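## 3. Washing and drying the Inley fleece throw

The swing tag says "easy care". Take that with a grain of salt. The throw will last if you wash it cool and keep it away from heat, and it will pill if you treat it like a towel.
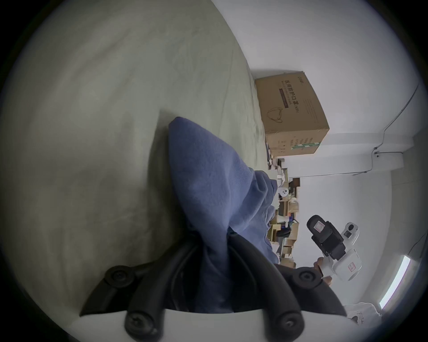

*Fig. 3. Blue fuzzy cloth, crumpled, with a pale bedsheet.*

### Before the first wash

1. Read the sewn-in label. If it disagrees with this guide, follow the label.
2. Shake the throw outdoors. New fleece sheds, whatever colour you bought, and the loose fibre ends up in your filter.
3. Wash it alone the first time. We have yet to see a "colourfast" claim we would trust with a white shirt.

**Note:** The Stola and Tufa throws have a woven backing and are covered in section 4. Don't use these steps for them.

### Washing

1. Turn the throw so the fuzzy side faces in, and fold it loosely.
2. Choose a cold, gentle cycle with a spin of no more than 1,000 rpm.
3. Use half the liquid detergent the bottle suggests. The people who write those instructions also sell the detergent.
4. Leave out fabric softener. It coats the fibres and the pile goes flat and greasy.
5. Take the throw out as soon as the cycle ends.

**Caution:** Never use bleach, including the "colour-safe" kind. Damage from bleach is not covered by the Harnwood warranty.

### Drying

1. Hang the throw over a line or rack, in shade if you can. Direct sun will fade the darker colours.
2. If you must use a dryer, pick the no-heat setting. "Low" means very different things on different machines.
3. Leave it until the seams are dry as well. They take longer than the rest, and a damp seam in a closed cupboard will smell.

**Caution:** Do not iron. Polyester pile melts, and a melted patch can't be brushed out.

### Pilling

Some pilling is normal -- anyone who promises you fleece without it is selling something. To tidy it up:

1. Lay the throw on a flat, firm surface.
2. Run a fabric shaver over it lightly, in one direction only.
3. Stop after 3 passes. More than that thins the pile.

We don't recommend pumice stones or razors. They work nicely in videos and make holes at home.

### Storage

Store the throw clean and fully dry, in a cotton bag or an old pillowcase. Vacuum bags save space but crush the pile, and a throw packed away in December may not recover its loft. If it comes out creased, shake it well and hang it overnight before deciding it's ruined.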